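The Ristent 7 is the pocket e-reader I keep telling people about, and it's finally back in stock! It has a seven-inch matte screen, 400 nits at full brightness, and a body thin enough to slide into a coat pocket (I've tried it with a few coats).
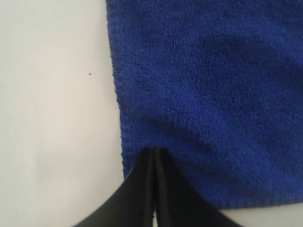
Sudis, Aug 22, 2024

The new batch comes with 2 GB of memory, and you really feel it when you flip through a long PDF. Pages snap into place, notes save right away, and the menu no longer pauses when you open a big library. Maricica Ene worked on the new page-turn buttons, and they're lovely – a soft click, easy to find with your thumb in the dark.

It charges over USB-C and reads EPUB, PDF and plain text. You can load books straight from a computer, no account needed. The Forent sleeve from last year's model still fits, so hang on to it!

Amândio Henriques loaded his with a whole run of scanned radio magazines from 1957, and even the tiny parts lists are readable once you turn on column zoom. 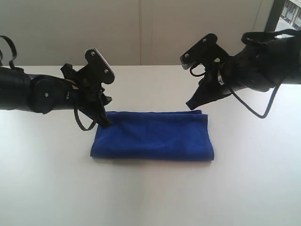 ## What's in the box

- Ristent 7 reader
- USB-C cable
- Quick start card
- Two spare button caps

Wall charger sold separately. The Onu page light clips on too, but only without the sleeve.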